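Ravbridge Neighbors > Home & Furniture > Tables and Desks

Last updated 2024-03-07

Packing boxes on a wooden table without wrecking it?

Keerthana Ramasamy

I sell secondhand teapots out of the dining room, and "dining room" is a generous term at this point. Everything gets packed on our wooden table, which my husband's aunt gave us on the understanding that we would be worthy of it. We are now two years in and there are dull streaks at the end where I work. I think it's the boxes. I slide them toward me, tape them, spin them around to do the other end, slide them off. My husband thinks it's the tape gun, but he has had something against the tape gun from the start.

Can plain cardboard scratch a finished table? And what do people put down? I tried a tablecloth and taped it to a parcel. I tried newspaper and got ink on a customer's box. The aunt is coming in May, so I'd like an answer that doesn't involve sanding.

Vignesh D'Souza

Get a proper workbench. A dining table is for dining.

Mayu Aoki

Well, that's one table accounted for.

Cardboard by itself is pretty mild. What gets you is grit. The box has sat on a garage floor or a porch, the bottom flaps pick up sand, and then you drag it across the finish with a teapot's worth of weight on top. I packed 169 orders last winter on a cherry table and did all my damage in one week, which was the week I kept my boxes in the shed.

So wipe the bottom of the box before it goes up, and lift it when you want to turn it. Check the tape gun too. If you set it down teeth first, your husband gets to be right, and I'm sorry about that.

For the streaks, try a barely damp cloth and a drop of dish soap before anything else. Some of mine turned out to be tape residue and dust having a nice life together. If you can feel the mark with a fingernail, soap won't help, and you want someone who does finishes. Try anything stronger on the underside first.

As for covering it, I use a wool blanket folded in half. The Jutex mat everyone recommends is fine but mine shed brown fluff into the boxes, and I had one customer ask if I owned a goat.

Kamala Gounder

I'd skip the blanket. A box sinks into it, the bottom flaps bow, and you end up taping a seam that isn't flat. Ask me how I know (soup tureen, Ohio, full refund).

My rule is that the box goes down once and stays there. Fold and tape the bottom on the floor, stand the box on the table with the flaps open, and do all the filling from above. You reach in, put the thing where it goes, add paper, reach in again. When the far side needs attention, you walk around to the far side. I know. It's a lot to ask. If your table is against the wall, like mine, then you lean, and you learn to put the awkward item in first.

I also leave more room on the table than seems reasonable. One box at a time, and the finished ones go to the hall. Once there are three up there you start shoving them with your elbow, and that's your streak right there.

No cover at all on mine, just the wood, a warm reddish brown that my sister calls "bank manager." It does show dust, so I wipe it down before I start and again when I'm finished, and if I'm feeling ambitious I do the part under the fruit bowl.

About the aunt: put her at the other end.
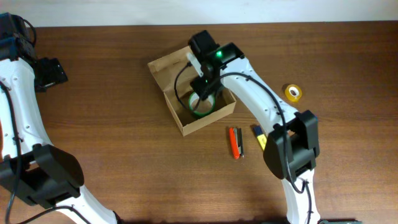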